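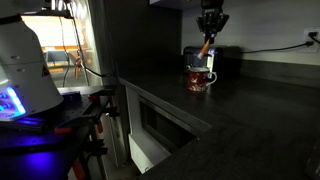
Document Maintenance Notebook, December
Entry by Meenakshi Rajput

Subject: page numbers restarting in merged report files, word processor build 2434.

The fault was reported by Huệ Sầm at the Matville office. When a report is assembled from separate chapter files, page numbering returns to 1 at the start of every chapter that contains a landscape table. The master file used for the test was the Prurameck annual report, 14 chapters.

The fault was reproduced on both test machines before noon. It did not appear when the chapters were saved in the older file format first. Demetrio Bermúdez repeated the test with the Pivitis add-in turned off and obtained the same result, so the add-in has been ruled out.

Examination of the saved files shows that the section break following each landscape table carries its own numbering setting. The previous build ignored this setting on merge. The present build applies it.

Interim measure: open the footer of each affected section, select "Continue from previous section," and save before merging. Diệp Đinh has prepared a macro for this purpose. It ran on the full report, around 1200 pages, and the numbering was correct throughout. Cross-references must be updated by hand afterward.

Outstanding: the table of contents still lists the old numbers for 2 of the appendices. Cause not known. Thư Nông will compare these with the copies held on the Lý server.

The macro is not to be issued to other offices until the appendix question is settled.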